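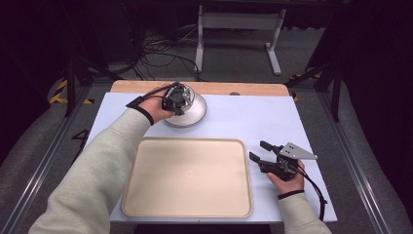 *Photo: Gyula Kun / Flatberg Courier*

Flatberg's secondhand kitchen sale is coming back to the Castent hall this September, and if last year is anything to go by, you'll want to bring a sturdy bag and leave yourself plenty of time to rummage. The sale runs for 24 hours straight, starting at noon, with tea and soup on offer all through the night for anyone who can't sleep or simply can't stop looking at baking dishes.

Almost 1,000 pieces have been handed in so far – bowls, lids, jugs, cake pans, and a good many roasting pans that have clearly fed large families over the years. Prices start at 35 cents for a teaspoon, and the nicer sets will be on the long table by the stage.

Money raised goes toward a new stove for the Wihongi Street lunch club, where neighbors have been sharing hot meals on a tired old four-burner for longer than most of them care to remember. Donations can still be dropped off at Clikow Hardware until closing time on the evening before the sale – please wrap anything breakable.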